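Five Miles an Hour Is a Speed

By Gerd Kasten
28/10/2026

I have now been walking for fitness for long enough that people have stopped congratulating me on it and started asking when I plan to take up running. I don't. I tried running in the spring, on the path behind the Florwood parking garage, and a woman with a stroller passed me while taking a phone call. She wasn't even talking in short sentences.

So I walk. I walk out past the lumber yard, up Buchanan Hill, down the other side and home. It has 132 steps cut into the steep part, a number I know because there's a little sign at the bottom telling you so, put there by somebody who wanted you to have it on your mind the entire way up.

The hill is where most of the change has happened, if you want to call it that. Back when I started I had to stop at the bench, which is not halfway. I would sit on it and look at the view with great interest. The view is of a tire shop. These days I go past the bench, usually, and save my sitting for the wall at the top, where at least there are trees.

People write to me (two people, and one is my cousin) wanting to know how much weight I've lost. I don't have a good figure. The scale in our bathroom is a hand-me-down and gives a different opinion depending on which tile it's on. I went down a belt hole in the first few months and then stayed there, and I was annoyed about that for most of a summer. I'd gotten it into my head that the holes would keep coming at a steady rate until I arrived at the end of the belt, thin and wise.

What did keep changing was dull stuff. I sleep through. My left knee, which used to click on the stairs like a cheap pen, clicks less. I can carry the cat litter in from the car in one trip. None of this makes a good before-and-after, and I have looked at my before photo many times and concluded that the main difference is the shirt.

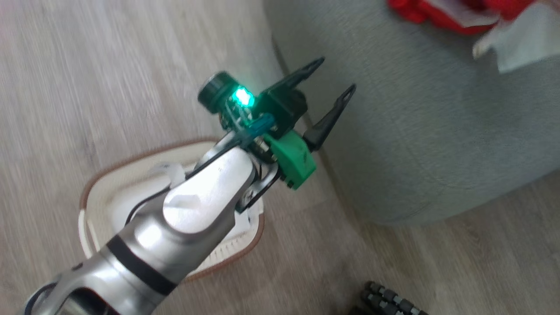 The green bit is my favorite.

Now, food. I said last time I'd get to food and then wrote nine paragraphs about socks, so I owe you this.

I am not on a plan. I was on one once, and it came in a binder. The binder had a tab called "Social Occasions" and the advice under it was to eat before you go, which I did, and then I ate at the social occasion too, because it was somebody's retirement and there was a ham. I lasted five weeks with the binder. It's in the garage now, holding up one end of a shelf.

My current approach is that I eat breakfast, which I never used to, and I've quit eating standing up. The second one has done far more than the first. You wouldn't believe what a man can get through while leaning on a counter waiting for the microwave. I had whole dinners that didn't count, as far as I was concerned, as they took place before dinner. Now if I want cheese I have to get a plate and sit down with it like a guest, and about half the time I can't be bothered.

I also make soup. It's always the same soup – lentils, carrots, an onion, whatever is going soft in the drawer – and my wife has asked if it could be a different one. I'm looking into it.

The other thing I changed this October was shoes. I'd been walking in a pair of Weltskas I bought on sale, and the tread on the right one had gone completely while the left looked nearly new. The young man in the store put me on a treadmill and filmed my ankles, then played it back slowly while we both stood there. I've had medical procedures that felt less personal. He said I roll inward on the right. I said I'd always suspected it. The new pair are a half size up, an orange I would not have picked, and my little toe has gone quiet for the first time in years.

As for what's next, there's the Mirkholm Loop, which is nine miles and has a proper hill in the middle with an elevation of 609 feet, according to the map. My neighbor has done it twice and describes it as "fine," but he's the kind of man who describes root canals as fine. I'd like to do it before the weather turns. I'd settle for doing it before the weather turns back.

My wife says she'll drive the car around to the far side and wait with a sandwich. I've told her I intend to sit down for it.

5 comments
Share this post

Recent posts
Socks, Continued
The Bench on Buchanan Hill
I Was Overtaken by a Stroller
What the Binder Said About Ham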